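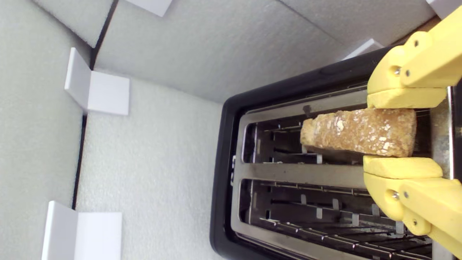
Uvum Manipulation Group – Equipment Reviews

Review: Skumley two-finger gripper, used for demonstration collection
June 2026

We bought the Skumley to gather examples for a policy that handles bread and a two-slot toaster. The task has two halves, insertion and removal, and both are recorded by teleoperation. This review covers 544 recorded episodes. It does not cover training results, which will get their own page.

Fingers. The yellow plastic fingers end in flat, rounded pads, and they hold a slice by its edges. On toasted bread this works well. The crust takes the load and the faces stay clear of the slot guards. On soft bread the grip has to be set lower, or the slice folds. We settled on 38 percent of the force range for soft slices and 58 percent for toast. The supplied software stores only one force preset at a time, so operators had to change it by hand between batches. We would like to see that fixed.

Linkage. Screws at the joints are easy to reach with a short driver. Two worked loose during the first week. Thread locker cured it, and we now check them every 40 episodes. Play at the fingertips was small when new and has grown slightly. It shows up in the data as a short delay between the close command and contact, so anyone mixing early and late episodes should log the date of each finger swap.

Clearance. This is the weak point. The linkage spreads wider than the fingers, and with a slice in one slot the lower finger comes down very close to the divider. Operators learned to approach a little high and then settle. That habit is now in the dataset, for better or worse. A narrower finger, which Skumley lists for October, should help.

Enclosure. We worked inside a box of pale gray foam panels joined with white corner blocks. The plain background made it easier to review episodes, but the glossy toaster housing still picks up reflections. Check exposure before each batch.

Compared with the Toft gripper we used on the Nesau drawer task, the Skumley is lighter and easier to repair. The Toft has better force feedback and keeps its calibration longer. For thin, fragile items we prefer the Skumley. For anything heavier than a full mug we would stay with the Toft.

Rating: four out of five. One point off for the single force preset.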